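Flistier two-arm kit: where we've got to by the end of August

Hello Oda,

You asked for something short this time, so I'll try! The money from Hustmont has now been spent on what we said it would be spent on, apart from the spare motors, which Radek is still haggling over.

How the kit is getting on

The kit went together in an afternoon and a bit. The instructions are decent until you reach the wiring, where they skip two steps, and Bienvenido had to ring Oláh to find out which board wanted power first. They were very nice about it and have promised a corrected sheet. Once both arms were talking to us we went straight on to the bottle job - pick one up off the mat, drop it in the bin - and we've stuck with that all month.

We have 257 recorded runs so far, against the 200 I promised you in spring, so I'm rather pleased. Bottles lying on their side are the fiddly ones. The grippers like to come down square, and if the bottle rolls even slightly the whole thing has to start over. Ferdinand wants us to slow the approach right down, and I think he's right (don't tell him).
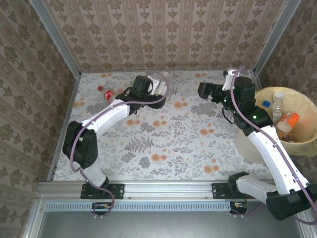
What I'd say about buying more

If Zollelano want my opinion on a second kit, it's a yes with grumbles. The arms are good value and the rail mounting is a joy, because you can slide everything along and be working again in minutes. The cables are my main moan. They loop along the outside of the arms and I'd want proper clips before letting a class of beginners near them.

The quote for a second kit is 1506 euros, or 2446 with the spares and a longer warranty. I'd go for the dearer one. We've already had one wrist motor go sulky on us and waiting for a replacement cost us most of a week.

Next month

More bottles, different sizes, and a go at handing one over from the left arm to the right. Radek is also rewriting the start-up notes so that other people can use the thing when I'm away. Could you let me know about the second kit before the quote runs out?

All the best,
Struan Semple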